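4.3 Faction Standing and the Supply Turn-In

Applies to client builds after the March update. Last revised Sun 10 May.

This section covers how to set up the standing tracker for the Skusa Provisioners and how to turn in supply orders at the Gatier outpost. Complete section 4.2 (Linking a Character) first. The tracker does not read characters that are below the level cap.

Before you start

The Provisioners quartermaster stands on the lower dock at Gatier, left of the ferry post. The quartermaster is hidden until the quest "Short Rations" is finished on at least one character on the account. Alternate characters do not need to repeat it.

Setting up the tracker

1. Open the Prorkar add-on panel from the game menu.
2. Select Factions, then Skusa Provisioners.
3. Check the box marked Show on Main Bar.
4. Set Alert Threshold to 3,000. The panel accepts whole numbers only.
5. Click Apply, then type /reload in the chat window.

The bar shows current standing on the left and the amount left to the next rank on the right. If both fields read zero, log out to the character screen and back in. A second reload does not refresh them.

Note: The tracker counts standing at the moment of turn-in. Bonus standing sent by in-game mail is added when the letter is opened.

Filling a supply order

Each order asks for goods from one of two categories, Packaged or Prepared. Packaged goods stack in the bag and do not expire. Prepared goods take one slot each and are removed at the daily reset, so craft them last.
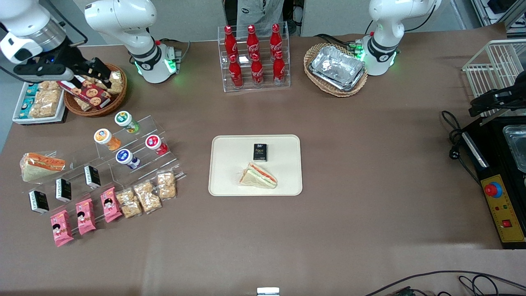 Packaged goods and a sandwich.

6. Speak to the quartermaster and choose "What do you need today?"
7. Accept one order. Up to 2 orders can be active at the same time — a third shows grayed out in the list.
8. Place the goods in your main bag. Items in the bank or the reagent pouch are not counted.
9. Speak to the quartermaster again and choose Deliver.
10. Wait for the confirmation sound before closing the window.

Caution: Deliver takes the first matching stack it finds, including goods set aside for a different order. Move anything you want to keep to the bank before step 9.

Caution: Abandoning an order after partial delivery does not return the goods.

Weekly bonus

Delivering 9 orders in one weekly period unlocks the Kocsis crate, which grants 2,000 standing and a random recipe. The crate is bound to the character that made the last delivery. Orders completed in a group count for every member who holds the same order and is within range of the dock.

If the crate does not appear, open the Weekly tab and compare its count with the quartermaster's ledger. The ledger is correct when the two differ. To match them, click Resync at the bottom of the tab — the button is disabled in combat and inside instances.

Continue to section 4.4 for vendor prices by rank.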